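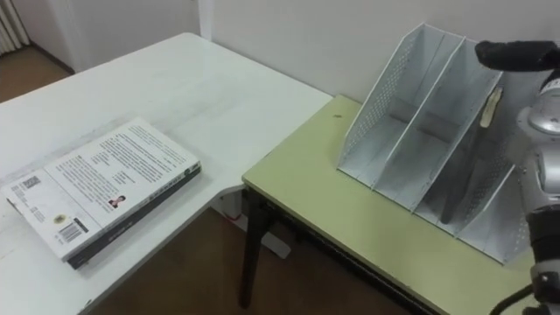 Practice station for the book-filing task: paperback on the white table, three-slot organizer on the green one.

Workshop Tips: Setting Up a Book-Filing Station
Gulirthorpe Robotics Club, student projects page
Updated October 6, 2025

These notes cover the bench work for the Sokol arm. Code for the pick routine is on the Clemari page.

Tables. Push the two tables together in an L and check the joint with a straightedge. A height difference of a few millimeters is enough to put the gripper into the book instead of under it. Measure both tops and enter the values separately in the setup file.

Book placement. Lay the paperback flat with the spine toward the table edge you will approach from. Vary the angle between runs. A routine tuned only on square placements fails at the first diagonal one.

Organizer. Metal file holders slide when a book catches a divider. Put a strip of shelf liner under the base, or two small pads of removable putty at the back corners. Do not clamp the side panels — perforated sheet bends easily and the slots go out of parallel. Mark the base outline on the table with a pencil. Tape lifts.

Slots. Start with empty slots, then add a folded card to one of them. Cards lean, and the usable opening is narrower at the top than the base measurement suggests.

Glare. A glossy white top under ceiling lights will wash out a white back cover. Turn off the nearest light or use a book with a darker cover for the first session.

Finger pads. Wipe with a damp cloth and let dry. Replace when the surface turns shiny. The August team logged 277 filing attempts on one set before grip became unreliable. Drilero pads can last up to 2,000 cycles on card stock, less on coated covers.

Cables. Leave a loose curve at the base of the arm, long enough for full rotation. Keep cords on the floor out of the walkway.

Log sheet. Record book angle, slot number and result for each attempt. Submit sets of 100 to Oľga Dvořáček. Partial sets are accepted if the reason for stopping is written on the sheet.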